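About Pratska

Posted 17/08/2020 by the Pratska studio office

Pratska makes backdrops, cut letters and tabletop displays for schools, small shops, clubs and anyone else who needs a plain wall to look like something for an afternoon. We started in a rented back room in Tronton with one sewing machine and one cutting table. The sewing machine is still in use. The cutting table was replaced in January, when we moved to the larger unit on the same street.

Most of our work begins with black cloth. It goes with every letter color we cut, it hides a wall that has pipes or old paint on it, and it can be folded and stored on a shelf. We keep it in three widths. The widest will go across the back of a long table and come forward on both sides, so the people sitting or standing at the table have cloth around them on three sides. We sew the seams ourselves and leave the hem deep enough to take pins, clips or a pole.

What we make

Letters are the part customers ask about first. We cut capitals and lowercase in 18 colors, in sizes from a few inches up to letters that can be read from the far end of a school gym. An outline in a second color can be added to any letter. It helps pale colors such as peach and light yellow when the lights are low, and it tidies up the edge. Letters are sold singly, so if you lose an "e" you can order an "e."

We also rent. The rental shelf holds roughly 400 letters, along with backdrops, table covers, clips and boxes of pushpins. A standard rental runs 2 days. Schools in Tronton can keep a set for the full week at the same price, and this has been the case from the beginning.

How we set up

If you book a setup, we come with the cloth, the letters and a short ladder. We pin the top hem first, starting from the middle, and then bring the sides around and clip them. Some sag between the pins is normal with heavy cloth. We can add more pins if you want a straighter line, but many landlords limit the number of holes in a wall, so please ask yours before we arrive.

Letters go up last. We lay them on the table in order, check the spelling with the customer and pin them from the center out. A short word in small letters over a shorter one in big capitals is a layout we get asked for a lot. It reads well from a distance and leaves the table clear for whatever the day is about.

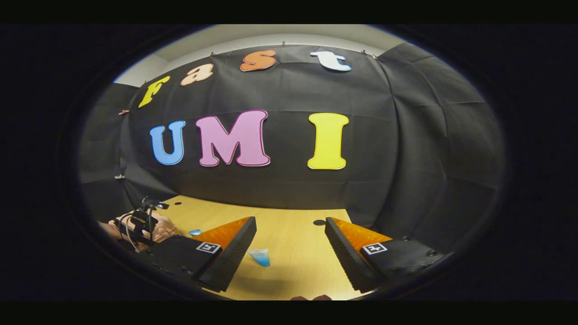
Two rows of cut letters on black cloth: "fast" in lowercase, "UMI" in capitals.

Letters can follow a curve or sit in a straight row. They can also be tilted. Send us a pencil sketch if you have one.

Where things come from

Our cloth is bought by the roll from Texier and the sheet stock for the letters comes from Zirnomar. Offcuts are bagged and given to the elementary school for craft lessons. Orders over $200 are delivered free inside the town limits. Everything else can be picked up at the front counter, which is open in the mornings, or mailed flat.

Recent items
New outline colors for capitals
How to fold a backdrop for storage
Rental shelf: what is out and what is in
Price list and order form
Directions to the new unit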